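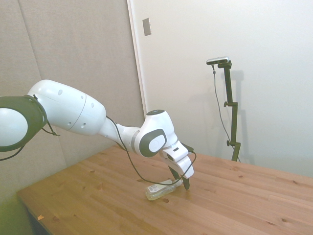 According to one reviewer of the workshop version, a grasp planner that waits for its perception module to agree with itself is only hiding a slow perception module, and we should have reported the waiting time separately. We accept the second half of that comment. This section describes how Ruma decides when to commit to a grasp, and the waiting time now has its own column in the results.

Ruma takes its object estimates from Kindatden, which publishes a mask, a depth patch and a confidence value for each object it tracks. Clear plastic is the difficult case. Depth readings on a transparent bottle often return the table behind it, and the label can be the only part of the object with a usable surface. A planner that trusts the depth patch will place the grasp too low. A planner that trusts the label alone will place it wherever the label happens to be.

We handle this by keeping both estimates until the last part of the approach. The arm moves to a pre-grasp pose that is valid for either one, and the controller holds there for up to 900 ms while new estimates arrive. If three in a row fall within 9 mm of each other, the grasp is committed. If they do not, the arm backs off and Ruma asks for a new pre-grasp pose. The hold can be interrupted at any time by the safety layer.

Closing is force-limited. Once the fingers stop moving, the controller compares their opening with the width predicted by the mask, and a large difference is logged as a doubtful grasp - the lift still goes ahead, but at reduced speed. Figure 4 shows the fingers closed around a bottle.

Figure 4. Grasp on a clear plastic bottle with a printed label, bottle tilted just above the table. 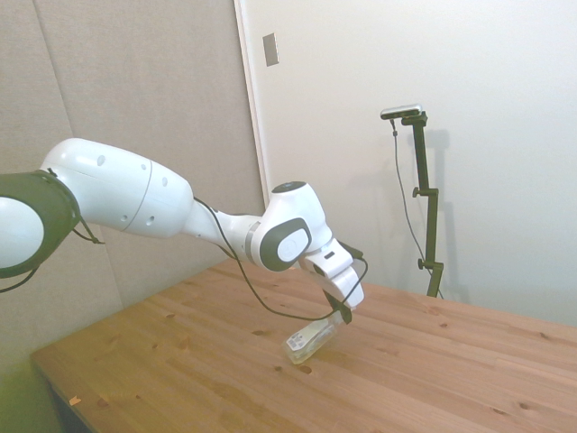
4.3 Thin and irregular objects

The width check is of little use for flat items. A small piece of thin material gives almost the same finger opening as no object at all, so Ruma skips the check when the predicted width is under 3 mm and relies on the mask instead. After the lift, Kindatden is asked whether a region at the fingertips moves together with the gripper.

Translucent items lying close to the target add a further problem, as their edges tend to be merged into its mask. Figure 5 has a small white item at the fingertips and a crinkled, pale yellow one on the table behind.
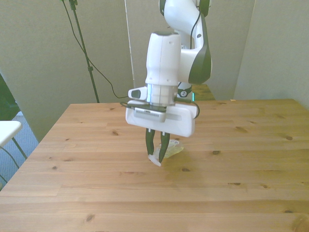
To keep the two regions apart we compare masks before and after the fingers close, and drop any pixels that stay fixed in the table frame. The comparison runs at 60 Hz on the same machine as the controller. It fails when the second item is dragged along with the first, and we have no good answer to that yet. The Fladholm planner, which we use as a baseline in Section 5, makes no attempt to separate them and treats the merged mask as one object.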